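Set-up guide / Hand-held units / Faults

4.2 Tracking loss at the marker cube

If a cube stops tracking while the jaws are closed on an object, the recorded path jumps. Do not keep that take.
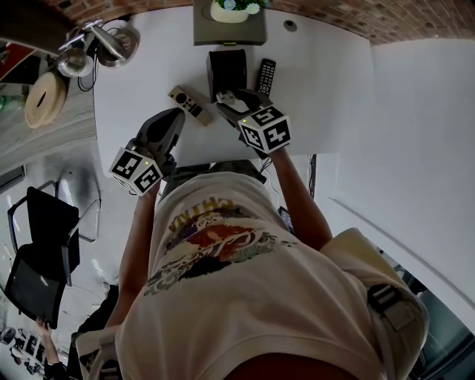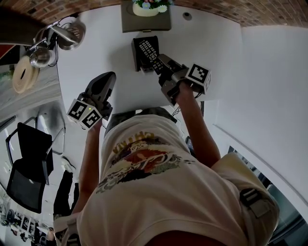

1. Stop and open both jaws.
2. Wipe the cube faces with a dry cloth.
3. Check the cable at the grip – a loose plug gives the same fault.
4. Hold still for 20 seconds, then restart.

CAUTION: Keep cables clear of your legs.

Waqas Minhas adds that at Bornbridge step 3 cleared almost 200 faults, and that he would do it first.

Note: After 5 failed restarts, return the unit to Justelum.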